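Hands, mostly

I said in the last post that I would stop writing about the parallel gripper, and then I spent most of a fortnight with it, so we'll start there and get it out of the way.

The Claltov is a good gripper. It has two fingers, it opens, it closes, and it tells you how far apart the fingers are when it has finished. I had it on the bench arm at Stestovgate all through the dark end of winter and it did what it was told nearly every time, with all the charm of a stapler. If your job is picking up blocks, buy one and go home early. My job, sadly, is picking up whatever has been left on the table, and the things left on the table are seldom blocks.

So it's March 2021 and I have been given the Quezada hands to try, a pair of them, on the tall robot. They have fingers and thumbs and they cost what you'd expect fingers and thumbs to cost. Normunds Jankauskaitė set them up for me and left a page of notes, the first line of which was "do not let it make a fist on start-up". I let it make a fist on start-up. We have now both read the notes.

The task is the same one I used for the Claltov, or near enough. There's a grey basket on a white table, and something beside it, and the something has to go in the basket. It sounds like a thing you'd ask a toddler to do. I have come to think toddlers are badly underrated.

For the first round I used a tin, a tennis ball and a rolled-up pair of socks, which the hand dealt with so smoothly that I felt rather flat about the whole business. Then I moved on to the wrapped bundle, and I had a much better afternoon, in the sense that I had something to write down. 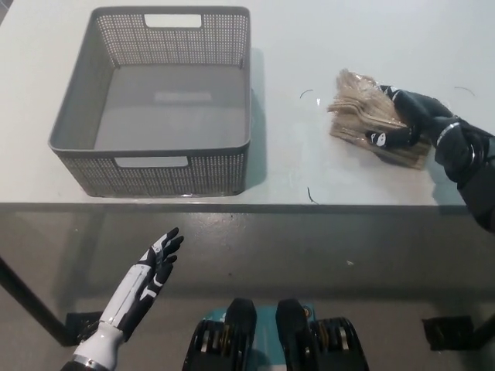
Clear wrapping is horrible stuff. The Claltov hated it as well, but in a simpler way: it would shut on the edge, report a gap of almost nothing, and lift away with a pinch of plastic and the rest hanging off it like washing. You knew where you stood. With the hand there are many more ways to be slightly wrong. The fingers can be over the top nicely while the thumb is doing something of its own. The thumb can be perfect and the little finger can be pushing the whole lot towards the edge of the table.

I did 17 tries with the right hand that day using the plain open-and-close setting, and 13 of them ended with the bundle in the basket. For comparison, the Claltov managed 2 out of the same number, and I'd argue about one of those. The hand wins on a floppy, shiny thing with a slippery skin. I had hoped it would, given the price, but I'd been hoping for a closer race because I like an underdog and I had already grown fond of the stapler.

What I hadn't planned for was how much of it comes down to the controller. The hands will talk to more or less anything, and I ran them first from the little box they came with, which treats every finger as a separate employee with a separate grievance. You send a position, the finger goes there, and if there's a table in the way the finger leans on the table. I heard a noise on the second morning that I'd rather not hear again.

The other choice is the Stunon, which I had in a drawer from the arm tests. It lets you set how hard each finger may push before it gives up, and that changed the job more than the hands did. I turned the index finger right down so that it could come in and rest on top of the bundle without shoving it, then let the others close after. It took me an evening to find the right menu. The menu is called "Other".

Setting limits is dull work. The scale goes from nought to 1,000 and the handbook doesn't say of what. I began in the middle, which was far too much, and crept downwards one finger at a time with a cup of tea in my free hand. Too low and the finger stops when it meets its own friction, halfway, looking as if it has forgotten what it came in for. Too high and you're back to leaning on the furniture. The thumb wants more than the rest and I don't have a good theory as to why. 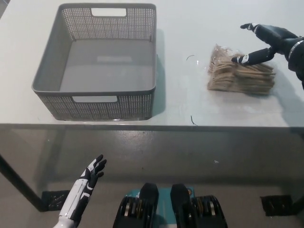
The approach matters too. From straight above, the knuckles get between the head camera and the bundle just when you most want to see it, and you end up steering by memory. Coming in from the right and a little low keeps the near side in view for longer. It also means the forearm passes over the front edge of the table, and if your table height is out by a thumb's width you will learn about it through the wrist. I measured mine again after the noise mentioned above. It was out by a thumb's width.

A word about the left hand, since a couple of you asked. I park it palm up, out in front of the table, while the right one works. I tried it down by the side first and it kept turning up at the bottom of the camera view as a dark lump, and I kept mistaking it for part of the base. Palm up, it is at least plainly a hand. It does give the robot the look of someone waiting for change.

I haven't tried passing things from one to the other yet. Normunds says it's fine as long as both hands are on the same controller and the same clock, and mine are on neither, so there's a bit of rewiring to do before I find out.

Things still on the list: soft fingertips for the Claltov, which I feel I owe it; the Stunon on both hands at once; and a camera at the wrist, so that I can stop guessing about the far side of the bundle. The wrist camera is promised for May. I was also promised the hands for a particular month and they came in a different one, so I've pencilled it in lightly.

If anyone has worked out what the thousand is a thousand of, the comments are open.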